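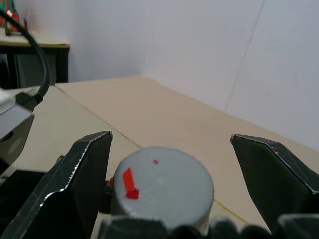
Should spare gripper fingers go in the equipment budget or in running costs?

Running costs, once the first set has been bought with the arms. Fingers wear and get swapped, and treating them as equipment means a new approval form every time.

That was the short reply I gave Kelly by phone, and Anum asked me to put it to the list with the rest of the budget, so this is the longer version. Her message is quoted first.

> On Dec 6, 2020, Anum Jadoon wrote:
>
> Hello all,
>
> I have the Rokomach quote for the second bench and I can't make it agree with what we put in the plan. They want 2,813 for the fingers, cables and wrist brackets together, with no split. The plan has 600 for fingers and nothing at all for cables.
>
> Can someone tell me whether the second bench needs two arms? If one would do, I can get the whole thing under the limit and stop asking.
>
> Also, does Clamico still do the bare finger plates, or was that only the old model?
>
> Anum

On the arms: we do need two. The bench is meant for handling small parts between grippers, and one arm with a fixture doesn't cover that. We looked at the fixture option in March and Jeferson's note from then is still in the Ponce folder. The fixture was cheap but it had to be changed for each part, and the changing was going to take up most of someone's morning.

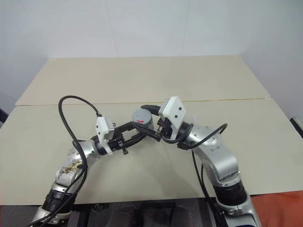
Jeferson Damasceno

With both grippers on one small cylinder, there isn't much room between the wrists, and the cables have to go somewhere. One loops up over the left arm and the ones on the right hang down past the table. I'd like the second bench to have proper cable guides from the start. I have put 800 against cables and guides together, which leaves a little over for a spare lead.

On the Rokomach quote: please ask them to split it. We can't compare it with anyone while it is one figure, and I don't think we need their brackets. Raíssa has drawings for ours and the workshop can cut them. If they won't split it, I would go to Hostance for the cables and keep Rokomach for the fingers only.

Clamico do still sell the plates, as far as I know, but only in packs, and the lead time was poor last time I asked. Bastien may have a newer price. Bastien, if you do, could you send it straight to Anum?

Things I would not spend on this year:

A new tabletop. The present kind, in two panels with a seam, is fine for this work as long as we keep the parts off the join when we set them down. A single top costs more and won't go up the stairs.

More wrist sensors. Kelly wants a spare and I can see why, but it is a large item to leave in a cupboard. I would put it in next year's plan.

Red tape for marking the parts can come out of petty cash. It doesn't need a line.

Anum, if you send me the sheet I will move the fingers to running costs and add the cable line myself — it is quicker than explaining which columns are locked.

Jeferson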